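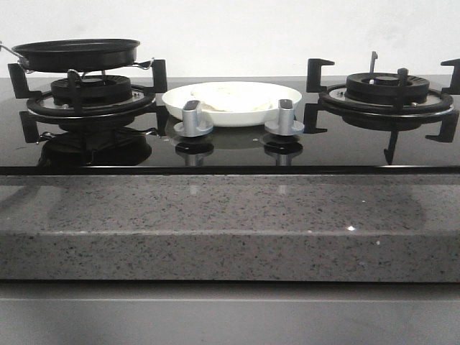

Daily care of a glass-topped gas hob

A glass hob looks good in the kitchen, but it shows every drop of oil. I have used one for five years and these are the habits that stayed with me.

Wait until the glass is fully cold. Cold water on hot glass can crack it, and soap burns onto it very quickly. I clean in the evening, after the dishes.

Lift off the pan supports and put them in the sink with 20 ml of washing-up liquid and hot water. Leave them while you do the rest.

Burner caps

The slots in the side of the cap must stay open. If the flame is yellow or burns only on one side, there is usually food in one of them. Use a wooden toothpick or a dry old toothbrush – never a metal needle, it makes the hole bigger. Dry the cap very well before you put it back. A wet cap will click and click and not light.

Steel rings

Mix 300 ml of warm water with two spoons of white vinegar. Wipe, wait five minutes, wipe again with clean water. For brown marks my neighbour Mbali Ndlovu taught me a paste of baking soda and a little water. It works better than the cream I was buying before. Do not use steel wool.

The glass

Sugar and milk are the worst. Take them off with a plastic scraper held flat, then use a soft cloth. Rub in straight lines, not circles, or you will see the marks when the sun comes in.

Non-stick pans

Do not heat them empty, and choose a burner smaller than the base of the pan. Flames coming up the side spoil the coating and also the handle.

Stone worktop beside the hob

No vinegar here! Only mild soap and water.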